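Section 4: Fitting and looking after the drawer

Well done, the carcass is up and the hard part is behind you! Fitting the drawer of your Cesby cabinet is the bit most people enjoy, and the first time it glides home on its runners is a lovely moment. Set aside 35 minutes if you are working alone, less if you have a helper.

Before you start

You will need the drawer box, the drawer front, the left and right Wemex runners (marked L and R on the inside face), the small bag of screws marked D, a cross-head screwdriver and a soft cloth. A spirit level is handy too. Please don't use a power driver on the D screws. They are short, they bite quickly, and a hand screwdriver gives you a much better feel for when to stop.

Caution: Stand the cabinet on a firm, level floor before you fit the drawer. If it rocks, go back to Section 3 and adjust the feet.

4.1 Fitting the runners

1. Find the row of holes on the inside of each side panel. Count up from the bottom and use hole 9 at the front and the matching hole at the back.

2. Hold the L runner against the left panel with the small wheel towards you. Put in the front screw first and leave it a turn loose.

3. Put in the back screw, check the runner with the level, then tighten both.

4. Do the same on the right with the R runner.

5. Slide each runner out and back a few times with your finger. It should feel smooth all the way, with one soft click near the end.

Note: A faint film of grease on new runners is normal. Leave it there! It is doing a good job, and wiping it off is the commonest cause of squeaks.

4.2 Putting the drawer in

6. Pull both runners out as far as they will go.

7. Hold the drawer box level and lower it onto the runners, back end first. Feel for the two hooks underneath, which drop into slots in the runners.

8. Push gently until you hear a click on each side. If you only hear one, lift the drawer straight up and try again.

9. Pull the drawer right out to check it reaches its full travel.
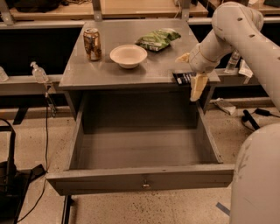
Fig. 4.1 Drawer fully open

10. Close it slowly and look at the gap along the top of the drawer front. It should be even from left to right. If one side sits low, turn the small grey wheel under that side, a quarter turn at a time, until you are happy with it.

It really is worth spending a few minutes on step 10. Arwel Ifans, who wrote the first version of this guide, used to do his with a folded bus ticket as a gap gauge, and it works beautifully. Any piece of thin card will do.

4.3 Loading the drawer

The drawer is rated for 9 kg, spread evenly. Put heavier things towards the back and lighter ones near the front. 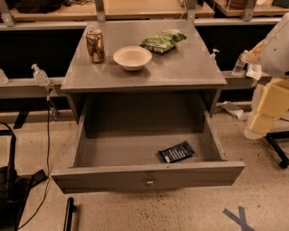

If you have bought the Pugh divider set, fit it now, before you fill anything. The long divider goes in first, running front to back, and the short ones slot across it. They are meant to be a snug fit, so press at both ends together. You can move them as often as you like, and half the fun is finding the layout that suits you.

Caution: Never lean on an open drawer or let a child stand in it. An open drawer moves the weight of the cabinet forward, and it may tip. If there are children at home, fit the Plurkby wall strap (Section 6) before you use the drawer at all.

4.4 Taking the drawer out

1. Empty the drawer.

2. Pull it fully open and reach underneath with both hands.

3. Squeeze the two levers towards the middle.

4. Lift the front a little and draw the box towards you.

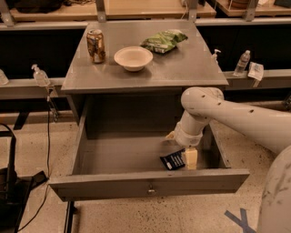 To put it back, repeat steps 6 to 9. Don't force it if it sticks. Nine times out of ten one runner has slid back in by itself, and pulling it forward again is all it needs.

4.5 Cleaning and care

Wipe the drawer with a damp cloth and a drop of washing-up liquid, then dry it. Water for cleaning should be no hotter than 40 degrees. Avoid scouring pads, bleach and anything gritty. Check the D screws after 2 weeks of use and again every March or so, or whenever you next fancy a pottering sort of Sunday.

If the drawer starts to drift open by itself, check the cabinet with the level from front to back and raise the front feet by one turn.

Go on to Section 5 for fitting the lock.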